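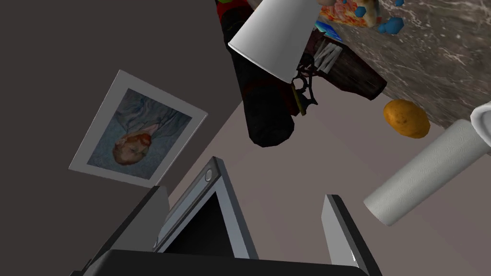

Why did the arm stop dead on run 329?

The wrist joint hit its torque limit, so the controller cut power and locked the brakes. I'd left the payload set at 2 kg from the previous lab (my fault, sorry Faustine!) and the planner was happily working from bad numbers. The log fills up with 70 identical warnings before the stop, so scroll back to the first one. For next time, read chapter 3 of the Skeltow notes and bring your own log.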